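Taming the Medical Paperwork Pile: Household Tips for Health Insurance Mail

Updated May 2024

I love a good drawer clean-out, and the one that pays me back the most is the health insurance drawer. Mine used to be a jam of envelopes, pharmacy receipts and old member cards held together with a binder clip that had given up. Now it takes me one short sitting a month, and last year I caught a $97 lab charge that had been billed twice. That was a very good day!

What follows is the system I use for a household of four, with two different plans and one kid who seems to collect urgent care visits. Take whatever fits your house.

Start with one landing spot

Pick a single place where every piece of health mail goes the minute it comes in. A shallow tray works better than a deep basket, since deep baskets swallow things whole. I keep mine by the back door next to the keys. Don't open, sort or worry at this stage. Just drop it in.

If you get your statements online, make an email folder with the same name as the tray. I called mine "Health In" and set up a rule so anything from the plan, the pharmacy or the clinic's billing office lands there by itself.

Clear a big flat space before you sort

Paper spreads, and you want to see it all at once. I use the kitchen table after dinner, wiped down and dried well (one damp ring from a glass will glue two statements together, ask me how I know). Bring a pen, a highlighter, a stapler and a cup for paper clips.

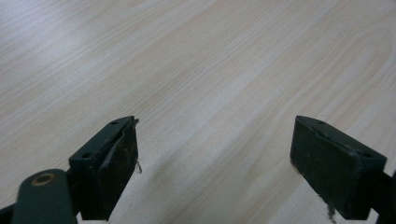

Make four piles to begin with: bills from providers, statements from the plan, receipts you paid out of pocket, and everything else. The last pile is usually the tallest and mostly goes straight into recycling — newsletters, duplicate notices, flyers about the walking challenge. Check each one for your member number before you toss it, and shred anything that has it.

Match before you pay

If you only take one tip from this page, please make it this one. The explanation of benefits, or EOB, is the sheet your plan sends after a visit. It says "This is not a bill" somewhere near the top. The bill comes separately, from the doctor or hospital. Don't pay the bill until you have the EOB that goes with it.

Lay them side by side and check these:

Date of service
Name of the patient (families get mixed up more than you'd think)
Name of the provider or clinic
The amount on the EOB marked "you may owe" or "patient responsibility"
The amount the bill is asking for

If the last two agree, staple the pair together, pay it, and write the date and the confirmation number across the top. If they don't agree, put a sticky flag on it and start a call pile. My biggest mismatch so far was $327, and it came down to the clinic having our old plan on file. One phone call fixed it.

Keep a call sheet

Tape a sheet of lined paper inside the front cover of your folder. Every time you phone the plan or a billing office, write down the date, the first name of the person you spoke with, the reference number and what they said they would do. Ask for the reference number early in the call, while everyone is still cheerful.

I make my calls in the morning with coffee and the speaker on, so my hands are free to flip through pages. Some people like to save up all their calls for one session. I do two at a time, tops, and then I go outside.

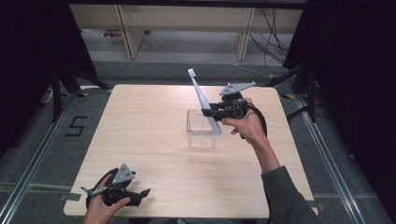

Folders beat binders, at least in my house. A binder needs a hole punch, and the hole punch is never where I left it. I bought a pack of 8 plain pocket folders and gave each family member one color for bills and EOBs. The leftover folders hold plan documents, pharmacy receipts, dental and vision papers, and the call sheet.

Inside each folder, newest goes in front. That's the whole filing method. I tried sorting by doctor for a while and spent more time deciding where things went than I ever spent finding them.

Track your deductible on the fridge

This one is fun, I promise. Draw a simple bar on an index card, mark it off up to your deductible, and color it in as the EOBs arrive. Ours has a mark at $1,000, the point where I start looking at which appointments we've been putting off. Once your deductible is met, covered care may cost you less for the rest of the plan year, so it's a handy time to ask about that physical therapy referral. Copays don't always count toward the deductible, so go by the running total on your EOB and leave your own receipts out of it.

The card also gets the kids interested. Mine argue over who gets to do the coloring.

Do a September check

Many people sign up for next year's coverage in the fall, and it's so much easier if you do a little homework first. In September I pull out every folder and make a one-page list:

Every doctor we saw this year and want to keep
Every prescription, with the dose
Anything we know is coming, such as braces or new glasses
What we spent out of pocket so far

When the new plan booklets show up, that page goes right beside them, and I can look up each doctor and each drug without digging. It also keeps me from picking a plan just because the monthly price looks friendly.
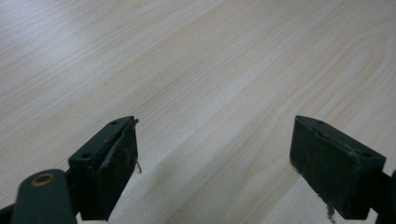
How long should I keep an EOB once the bill is paid?

A year is plenty for most routine visits in our house. Hold on to anything tied to a dispute, an ongoing condition or a medical expense you claimed on your taxes for longer, and keep the tax-related ones with that year's return.

Small things that help

Take a phone picture of the front and back of every member card, and put the pictures in one album. The back has the phone numbers you'll want.

Cut up old cards as soon as the new ones work. I once handed the pharmacy an expired one three times in a row.

Write the plan year on the folder in pencil, then erase and reuse.

If a bill is bigger than you can manage, call before the due date and ask about a payment plan or financial assistance. Billing offices get that question all day long, and many hospitals have a form ready to send you.

Keep a roll of stamps in the tray. A few offices still want a paper form, and it's always the week you're out.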